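Forum > Surfaces and Countertops > Adhesive vinyl and laminate
Thread: Marble-pattern film lifting at the edges, re-glue or replace?

slabside
Thu 9 December

Looking for opinions on adhesive film over a particleboard bench top. The bench is 150 cm long and gets daily use. I covered it in March with Tisora marble film, the standard gloss one. The field is still flat. The front edge has started to lift along a 47 cm stretch, and the film has shrunk back from the edge by 3 mm at the worst point.

Prep was a wipe with alcohol and nothing else. No primer. The wrap under the front edge is 50 mm. I used a felt squeegee and a hair dryer on the corners.

Do I re-glue that stretch or strip the lot?

planarity
Strip it. Film that has shrunk 3 mm has released its tension at the edge, and the rest will follow. Raw particleboard edges are porous and the adhesive has very little to hold on to. Seal the edge with two coats of thinned contact adhesive or a proper primer, let it dry fully, then wrap.

Also, a hair dryer is not enough. The film has to be heated past its forming temperature after it is wrapped, or it will try to go back to flat. Check the data sheet for your film and use a heat gun with a surface thermometer.

kerf_and_go
Disagree with stripping. If the field is sound, slit the film 10 cm in from the edge along one of the dark veins, remove the front strip, prime, and lay a new strip with a small overlap. On a marble pattern the seam disappears if the cut follows a vein. I have done this on two counters and neither owner has found the join.

planarity
An overlap seam on a work surface collects dirt, and anything slid across it will catch. It is fine on a vertical panel.

kerf_and_go
Point the overlap away from the direction of wiping and it does not catch. A butt joint would be worse.

ottoline_b
Which pattern is it? The white with gray and black veining has a fairly long repeat, so matching a strip means buying more than you expect. The veining looks like this over a whole table.
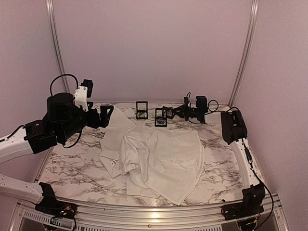 White marble pattern with gray and black veining, pale lavender-gray walls.

Gloss and matte also age differently. A new strip of gloss beside nine-month-old gloss will show under a low lamp even if the veins line up.

slabside
It is close to that pattern, though mine has fewer black veins. I have most of a roll left from the same batch, so matching should be possible. The age difference in gloss had not occurred to me.

The underside of the bench is not sealed either. Could moisture be part of this?

planarity
Yes. Particleboard swells at the edges first. Put a straightedge across the front 50 mm and look for light under it. If the board has swollen, neither repair will last until it has been sanded back and sealed.

drumsander
Endness sells an edge primer that works well on raw board. Cruickshank has one too, but it stays tacky for a long time and picks up dust. One thin coat, then a second after the first stops feeling cold to the touch. Do not apply it to the field, or you will never reposition the film.

kerf_and_go
The Cruickshank one is fine if you put it on thin enough. Most complaints I read are from people brushing it on like paint. Use a foam roller.

drumsander
I used a foam roller. It was still tacky the next morning.

ottoline_b
To add to my earlier post, lighter marble patterns are forgiving of small bubbles and bad at hiding scratches, which show as a dull line across the gloss.
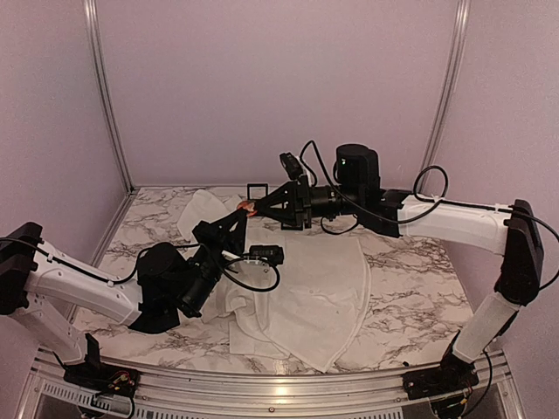 For that reason I would go matte if you end up stripping it. The satin finish from Jamalent is a reasonable middle option, with less glare under a bench lamp, and it still wipes clean. It is stiffer than the Tisora, so allow more heat at the corners and cut a relief notch before you fold.

slabside
Straightedge check done. There is a slight ridge 20 mm back from the front edge along the lifted part, and the rest is flat. So the board has swollen there.

Plan is to strip the whole top, sand the ridge, prime the edge and the underside, and re-cover in matte. I am not convinced by the seam on a surface I slide tools over – sorry, kerf_and_go.

kerf_and_go
With a swollen edge I would strip it too. That was not in the first post. Warm the old film before you pull, and pull it back on itself at a low angle. If you go straight up you will take chips out of the board.

planarity
Leave the primed board overnight before covering. And wrap the front edge 75 mm this time.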